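Home | Browse Topics | Recent Posts | Clothing and Textiles | Members | Sign In

Keeping black cotton from fading and shedding on other surfaces

Posted by Pollock, 1 August 2022

Our community hall in Isuston keeps a shared stock of black textiles, including jackets lent to ushers and lengths of cloth used for displays. Several pieces have turned gray at the folds, and one left dark marks on a pale tabletop. The washing instructions we inherited call for warm water and a full cup of powder. Is there a recommended method for washing and storing black fabric so that it keeps its color through the December events? Replacement would cost us $478, and we would prefer to avoid that expense.

Reply from Kisa

Fading and dye transfer are separate matters and should be treated separately. Fading at the folds is usually caused by abrasion. Dye transfer is caused by loose dye that was never fully rinsed out.

Please proceed in the following order.

1. Test for loose dye. Press a damp white cloth against an inside seam for one minute. If color appears on the cloth, wash that item alone until the test is clean.

2. Sort by surface as well as by color. Ribbed and napped fabrics should be turned inside out and buttoned before washing. Smooth display cloth may be washed together, provided that all pins have been removed.

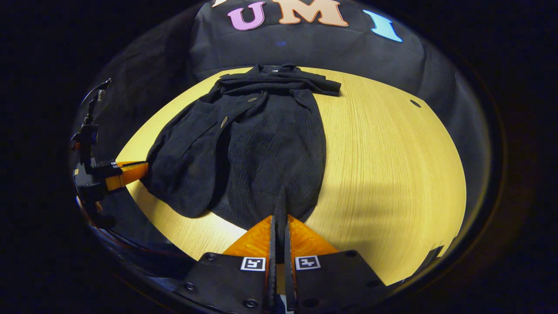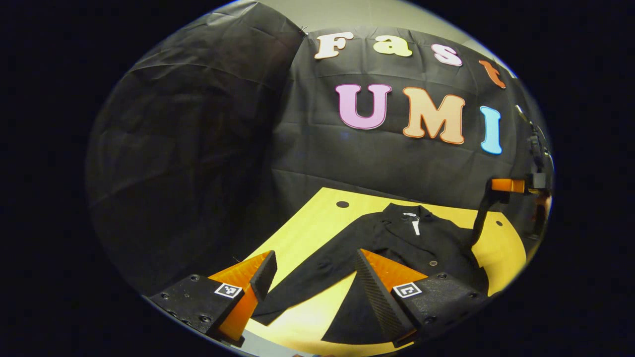 Black fabric in both cases, but a garment and a display cloth belong in separate loads.

3. Wash in cold water on the gentle cycle. Use half the amount of detergent stated on the package, and choose a liquid. Powder may leave a pale residue in the creases that is easily mistaken for fading.

4. Dry in the shade. Hang garments on wide hangers and lay display cloth over a rail. Do not use a hot dryer - heat dulls the surface and sets creases.

For storage, cloth should be rolled on a tube. We changed from folding to rolling 4 years ago, and the gray lines have not returned.

Reply from Grirkix

Vinegar. One cup in the rinse. I have done this for years and my black shirts are fine.

Reply from Kisa

With respect to the reply above, vinegar in the rinse may help remove detergent residue, but it does not fix dye in modern cotton. It should never be combined with bleach. If an item has already faded, a commercial black dye may be used. Weigh the cloth dry before purchasing. Our last batch came to 600 grams, and the packet we had bought was too small for it.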